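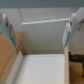
Gripper fingers held apart over an open compartment.

I went to a public meeting in May about how Fuentealba should spend its small-farm money, and I came home grumpy enough to write this. I've lived in the valley most of my life and spent a good chunk of it doing the books for growers, so I have opinions (my family would say too many).

The plan on the table was a loan program. You apply, you show a business plan, you get up to 600 dollars toward seed, tools or irrigation parts, and you pay it back after harvest. It sounds fine. I'd have clapped for it ten years ago. But the people who need help the most in our county mostly don't own the ground they work. They rent it by the season on a handshake, and a handshake doesn't go in the box on the form that says "proof of tenure."

I asked about this and was told renters could bring a letter from the landowner. Have you ever asked a landlord for a letter? Mine once took a whole winter to sign off on a water heater! Now picture asking when he also decides whether you get the field back next spring, and when he'd maybe like the loan for himself.

Over in Misosar they tried something close to this a while back. The office got 965 applications, and the folks running it were thrilled, and everybody wrote about the big number. What I wanted to know was who sent them in. A friend who worked the counter told me it was mainly people who already had a bank account and a truck. Good for them, I mean that. They're not rich either. But the families picking up day work at the packing shed were standing pretty much where they'd stood before, only with higher rent, because the better-off growers had cash to bid for the good plots.

That last part is what bugs me. We talk about these programs like the worst they can do is nothing. Put money into one side of a small rental market and somebody on the other side feels it. You don't need a consultant to see that, you need one afternoon at the feed store.

So what would I do? I'd start with leases. Have the county print a one-page written lease, two years minimum, and pay landowners something like 200 dollars to use it. Cheap! Then I'd take a piece of the loan pot and just give it out as cash during the hungry stretch before harvest, when people sell their hens or pull a kid out of school for a few weeks to work. I know "just give it out" makes some readers itch. It made me itch too, until I went back through my own old ledgers and saw how many good growers went under over a gap of 400 dollars or less, in the same two months, year after year.

And hold the meetings at Zoreck once in a while, out by the sheds, after the late shift. The last one was at ten in the morning in town. The room was full of people like me, with clean shoes and time to spare, telling each other what poor farmers want.

I'm not against loans. Keep them, make them bigger even, for whoever can use them. I'd only like the renters taken care of before the next budget vote, and right now they're a footnote on the second-to-last page. I've written to the county about it twice and I'm working on a third letter.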